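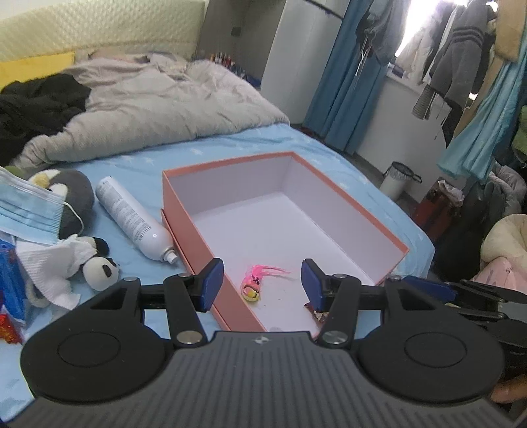
Hi all, I've been meaning to answer the shoebox thread for a while and kept putting it off, mostly because my own stuff was all over the bed and I didn't feel I had any right to give advice. So yesterday I finally dumped it all out and had a go at it. My place is one room, more or less, so the bed is the sorting table and the fridge is right past the foot of it (handy for snacks, bad for crumbs). You can tell how far I'd gotten from the box with the white inside - one feathery pink thing with a yellow and red head, one snack wrapper and a few crumbs. That was the whole contents! I'd been keeping a perfectly good box for that.

Somebody wrote last month:

> I have shoeboxes under the bed, on top of the closet and
> now in the hallway. I keep them because they're sturdy and
> they stack, but I never remember what went in which one.
> Does anyone have a system that doesn't involve buying a
> label maker? Also, do you keep the lids on? Mine get dusty
> if I don't, but if I do I never open them again.
> And what do you do with soft toys? They don't fit in
> anything and I can't give them up.

Okay, so, lids first. I'm a lids-off person for anything I use in a normal week and lids-on for the rest. When the lid is off I slide it under the box so it doesn't wander. I lost a lid from a Seltlow boot box for most of a winter and found it behind the dresser, where it had turned into a tray for socks.

As for the system, mine is dumb but it works for me. Each box gets one kind of thing and a number in pencil on the short end, and there's an index card taped inside the closet door that says what the numbers mean. I'm up to 7. Number 2 is chargers and cords, and it's a mess, but it's a mess I can find. I tried colored stickers before that and they all fell off in the summer. The Onik fabric bins were worse, they sag in the middle as soon as you put anything heavier than a scarf in them, and then the one on top slides off.

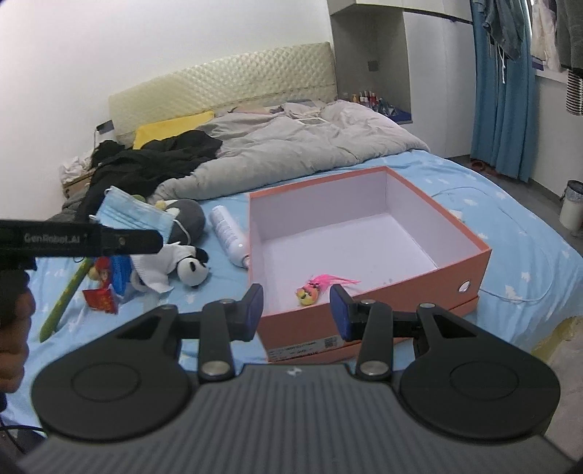

The orange one, still waiting for its number.

I do like this size box a lot. It has a hole in the side wall, so you can hook a finger in and drag it out from under the bed without lying on the floor. The product label is still on the front and I usually leave those alone. I tried peeling one once and took half the cardboard off with it.

Spray cans and bottles I do NOT put in with anything soft, ever. I had a can of Suvska shoe spray leak all over a pair of wool gloves and they still smell like a parking garage. Those go standing up in a plastic tub in the bathroom.

Now the soft toys. I feel you on this one. I have a penguin and a panda (the panda is bundled up in white knit and looks warmer than I've been since December), and they're not going in any box. I gave up and let them have the bed during the day. At night they move to the chair. The small ones I can't decide about go in a pillowcase with a zipper, which keeps the dust off and makes a halfway decent extra cushion. Face masks I hang on a hook by the door when I remember, and when I don't, they end up on the penguin.

One question back to the list. Has anyone tried the Hollenstein under-bed drawers, the low ones on wheels? My bed has about 7 inches under it and I'm tempted, but 36 dollars apiece seems like a lot for what I can get free every time I buy shoes. If you have carpet I'd especially like to know if the wheels roll or just dig in.

Oh, and whoever asked about keeping the tissue paper, yes, keep it, but flatten it first and put it all in one box. I had a bit in every single one and that's half of why they were full.

Off to vacuum up crumbs.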